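trash pickup data, day 3 of the Dotthorpe set. thread bc people keep asking how it's going 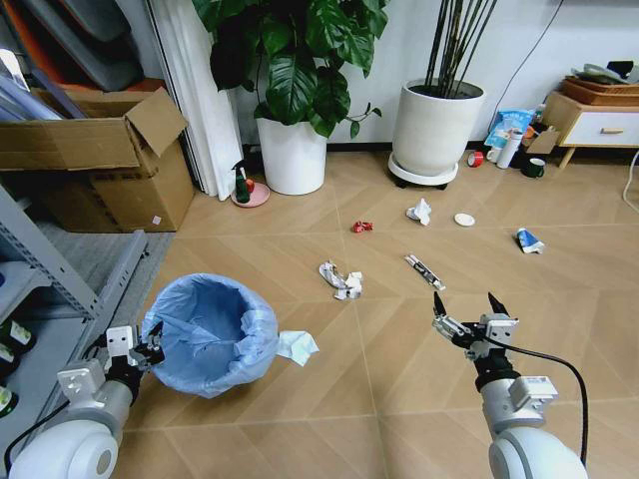

goal is 1,000 good episodes before Drakos retrains. we're at 204. so. yeah

one episode = one piece off the floor and into the bin, arms back to start, stop recording. I was doing whole-floor cleanups in Urnley and they came out way too long, half got tossed in review

wrappers are the worst. foil ones esp. you close on them and they just flatten and skate off. tissues are fine, tissues I could do all day

flat stuff is its own problem. lids!! fingertips need to get under the edge and the floor doesn't give. I've been keeping the failed tries if there's a recovery in the same take

rule I keep breaking: MOVE THE BIN between takes. last batch I left it in one spot for 22 episodes and the policy learned "go left, let go" regardless of where the bin was

also don't line the trash up neatly. toss it. if it lands somewhere annoying, good

someone asked about labels. I type one line per episode in Tradotell, "pick up red wrapper" etc. no essays. spelling counts tho, I had "wraper" in there for a whole afternoon and had to go back thru all of it

left arm does anything near the bin, right arm does the far side. handoffs are a seperate set, not touching that til December

ok battery's charged, back to it. will post the success rate when Drakos is done training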